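The Fruit Plate as a Stacking Problem

A plate of mixed fruit in the middle of a table is usually treated as decoration that happens to be edible. It is also a small storage system, and most of the ways it goes wrong are storage failures. The fruit rolls off, the bottom layer bruises, the ripe pieces hurry the unripe ones along, and on the fourth day somebody finds the plum.

Roald Moen has spent a good part of his working life on the subject. He trained in packaging, spent years specifying trays and liners for the Voretti warehouses, and now writes the handling notes that Kullia sends out to canteens and guest houses. His longest note, on mixed fruit for the table, runs to 71 numbered paragraphs. I asked him to go through the parts that apply at home.

Sorting before plating

Moen's first rule is that nothing goes on a plate until all of it has been on the table. Fruit taken straight from the bag goes on in bag order, and bag order is an accident of the shop. Tipped out on a cloth, the pieces can be compared for size, firmness and skin, and the doubtful ones turned over.

The cloth matters more than it sounds. A bare hard top lets a round fruit travel, and a mandarin that reaches the edge will be bruised on one side by the floor. A cotton cloth adds enough friction to hold most citrus where it is set down. A padded one is better again, though it makes a tall can or glass less steady. Pattern is a matter of taste, with one reservation: a busy print hides small dark items, and cherry tomatoes and loose stems get left behind when the rest is cleared.

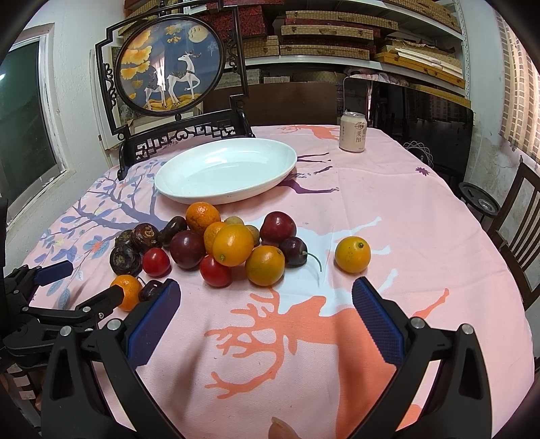 Once everything is out, Moen sorts by skin and not by colour. Thick, oily skins go in one group: oranges, mandarins, lemons. Thin, tight skins go in another, which takes in plums, cherries and tomatoes. The third group is what he calls the dry goods, meaning dates, nuts in the shell and anything with a papery coat. Water chestnuts are an awkward member of this last group. They look dry and feel hard, but they are a fresh corm with a high water content, and they shrivel if left out in a heated room. They should be washed well to get rid of any mud, dried, and kept cold until the day they are wanted.

Each group fails in its own way. Citrus tends to fail from pressure and trapped damp, commonly with a patch of mould where two fruits touch. Plums fail from softening, then splitting. Tomatoes split at the stem scar. Dates hardly fail at all, but they are sticky, and a date pressed against a plum will take some of the bloom off the skin when they are parted.

Choosing the plate

A deep bowl holds more fruit and treats it worse. In a bowl 22 centimetres across, the bottom layer carries the whole load, and the sloping sides push it inwards so that each piece is squeezed by its neighbours as well as from above. A wide shallow plate spreads the same fruit into a single layer. The load on each piece is then its own weight and nothing else.

The cost is capacity and containment. A flat plate with no rim is useless for anything round. What is wanted is a raised edge high enough to stop a small mandarin that has been nudged, and low enough that a hand can reach in from the side. Moen's test is to set one small round fruit in the middle, tilt the plate by the thickness of a finger and see whether the rim catches it.

Oval plates have an advantage on narrow tables and in one other respect. The long axis gives the longer items somewhere to lie. On a round plate an elongated fruit tends to end up as a chord across the middle, with wasted space on either side.

Glazed china is the usual choice and a sound one. It does not take up juice, it can be washed hot, and a leak shows at once against white. The Lolura range, which Moen specified for several guest houses, has a slightly roughened well for grip. He now thinks this was a mistake. The texture held the fruit but it also held the sugar from the dates, and the plates had to be soaked.

Placing the fruit

The order is large and firm first, then long, then small. The larger fruit are set down with gaps between them, and the gaps do the work of holding everything else. A plum dropped into the space between two oranges will stay put. The same plum set down first will be pushed about by whatever comes after it.

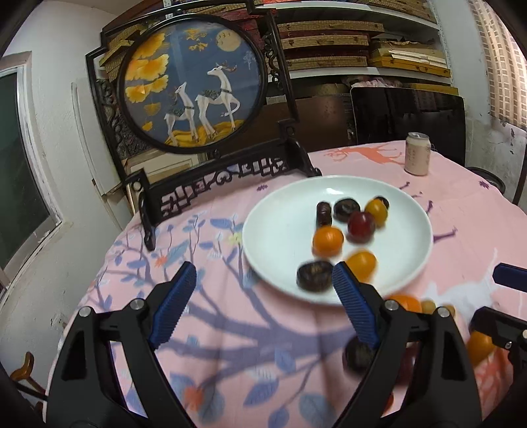

Mixed fruit in a shallow plate, with the rest still on the cloth.

Stems want some attention. A cherry or small plum with a long stem should be laid with the stem outwards, over the rim or along it. A stem pointing inwards acts as a dull needle against the next thin skin. Pulling the stems off is worse – the wound is open, and it is the first place to soften.

Stem ends on citrus are best turned to the side. Facing down, the little button can mark the fruit below if a second layer is ever added, and it also makes the fruit sit unevenly. Facing up, it collects dust. Moen admits that this last point is of more concern to canteens than to families.

He leaves the tomatoes until the end, or leaves them off. Cherry tomatoes are light and very round, and they escape. If they are wanted on the same plate, they belong near the rim on the side where people sit, so that they are taken first.

How much is too much

The usual fault is putting everything out. A plate that is full on Sunday will carry two or three tired pieces by the middle of the week, and these are what people see when they decide whether they feel like some fruit. Moen advises plating what will be eaten in a day and a half and leaving the remainder somewhere cool. In the Ngubane trial, which followed 2,400 pieces of fruit through a group of staff canteens one January, the half-filled plates emptied sooner than the full ones and less was thrown away. The trial was not designed to find out why, and Moen is reluctant to guess.

Refilling has its own discipline. New fruit should not be laid over old. The old pieces come off, the plate is wiped, and they go back on nearest to hand. It takes less than a minute with a small plate.

Keeping ripening in check

Plums and tomatoes give off ethylene as they ripen, and they respond to it. Citrus gives off very little. In a single layer on an open plate the gas disperses and the effect is slight. It becomes a real factor under a glass dome or a fly cover with a tight weave, where the plums will race one another. If a cover is needed in summer, open mesh is the right sort.

Sun is the other thing to look out for. A table by a south-facing window can warm one side of a dark plum a good deal more than a pale citrus next to it, and the plum will soften on that side only. Moving the plate by an arm's length is often sufficient.

Dates can be left out through all of this without much harm. They dry slowly at the surface and become chewier, which some people prefer. A serving of 200 grams is plenty for a family table, kept in a small dish of its own if the plums are very ripe.

Clearing and cleaning

At the end of the run the plate should be emptied completely, including whatever is hiding under the curve of the largest fruit. Warm water and a drop of washing-up liquid will lift citrus oil, while date sugar needs a few minutes' standing first. The cloth should be shaken outdoors and checked for plum juice, which is best rinsed in cold water from the back before it goes into the machine. Moen's note gives this a paragraph to itself, followed by another on beetroot.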